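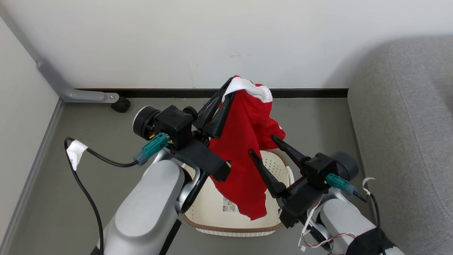

Kategorie: Anleitungen > Haushaltsroboter > Lamison Zweiarm-Set

Schritt 3: Wäsche aus dem Korb greifen

So, jetzt wird's spannend! Ich gehe davon aus, dass beide Arme kalibriert sind (sonst bitte zurück zu Schritt 2).

1. Korb mittig zwischen die Arme auf den Boden stellen. Ich nehme am liebsten einen hellen, da hebt sich ein rotes Teil super ab.
2. In der App »Korb« antippen und Programm 307 laden.
3. Erst mal nur den linken Greifer zupacken lassen, möglichst weit oben am Stoff. Der rechte fährt daneben und wartet.
4. Langsam anheben! Ich bleibe da immer beim kleinsten Tempo.

Hinweis: Bei Fehler 346 den Stecker am Greifer nachdrücken, das war bei mir jedes Mal die Ursache.

Achtung: Die Kabel brauchen Spiel. Und Finger weg vom Korb, solange die Arme laufen, auch wenn's in den Fingern juckt :-)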